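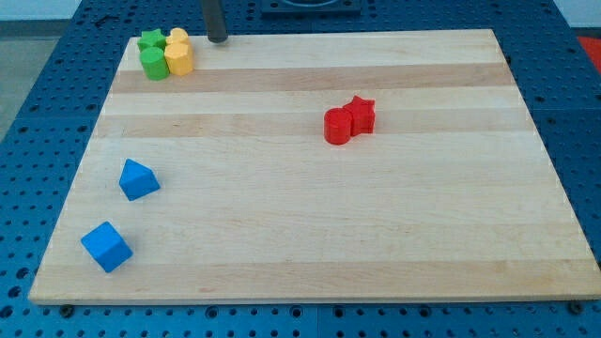
Attachment 1: the play board on my bench, with the blocks on it

Ticket 280
Product: Tidance play board, maple
Opened by: Yevhen Ivanyshyn
Handled by: Jad Hattar, Grodton customer help
Status: Closed

Yevhen Ivanyshyn wrote, 08:40

Hello! I've got one of your big striped boards, the 78 cm one, bought in January for my daughter to build on, and it's started to rock. It's lovely otherwise (the honey stripes have come up beautifully, she calls it the road) but on the kitchen table it goes clonk every time she leans on it, and then the blocks go over and there's a row about it.

What I've tried so far:

Turned it round end for end. Still rocks.
Tried it on the living room floor, same thing, a bit quieter on the rug.
Wiped the underside in case there was a lump of dried porridge on it. There was! Got it off with a fingernail, still rocks.
Put it on the blue bench out in the garage, the one with all the holes in the top, and it rocks there too, so I don't think I can blame the table.

It's the corner by the blue cube in the photo, bottom left. Press there and the opposite corner lifts enough to get a bank card under it. The blocks themselves are fine, even the stars, which I thought would be the tippy ones.

Is it faulty or have I done something to it?

Jad Hattar wrote, 10:15

Hi Yevhen, thanks for all that, and sorry about the rows. It sounds like a bit of twist to me. The boards are glued up from strips and they do move if one face gets damper or drier than the other. Three things would help me:

Where does it live when she isn't playing with it?
Has it been oiled, and if so, both faces?
Any of the joins opened up? Run a nail along them, you'll feel it before you see it.

Yevhen Ivanyshyn wrote, 12:50

Ah. I think I can see where this is going.

It lives propped up on its long edge behind the sofa, and behind the sofa is the radiator. And yes I oiled it, 2 coats of Cavix, but only on the top, as that was the side she'd be using and I'd nearly run out of tin.

Joins are all tight, I went over every one of them. There's a little dent near the middle but that's from a dropped torch and I'm not blaming you for that.

Jad Hattar wrote, 14:05

Ha, well, you've answered it for me! Warm on one side, oil on one side, and it's pulled itself out of true. With the joins still tight I'd expect most of it to come back. Here's what I'd do:

Take it away from the radiator and lay it flat somewhere cool. Pop a few thin battens under it so air can get at both faces, and leave it alone for a week. No weights on it yet please, I've seen people crack a join being too keen.
After that, oil the underside, same oil, same number of coats as the top.
Check it on something you know is flat. I'd double check that bench as well, a long level across it both ways will tell you.
Write back here and tell me how big the gap is.

Yevhen Ivanyshyn wrote, 19:20

Update from the garage! A week on battens and the bank card won't go under any more. Folded paper will, 3 sheets of it, so it's loads better but there's still a tiny tick if you go looking for it. I checked the bench with my dad's level and it's flat, which I was quite pleased about.

Underside has had its first coat and I'm doing the next one tomorrow. My daughter has been making do with a Quintana baking tray, very loud, so I'm keen to get the board back indoors.

Jad Hattar wrote, 09:30

That's a good result. For the last bit I'm posting you a set of our stick-on felt feet, no charge. Put them on once the oil's properly hard, and if it still ticks, add a second foot on top of the one at the low corner. Keep it flat when you put it away, under the sofa if it'll fit.

Yevhen Ivanyshyn wrote, 17:45

Feet arrived and they're on. I did need the double one at the low corner. No clonk! It does fit under the sofa, just, if I take it in sideways. Happy for you to close this one, and thanks Jad.

Closed by Jad Hattar. Cause: heat and oil on one face only. Felt feet sent, no replacement needed.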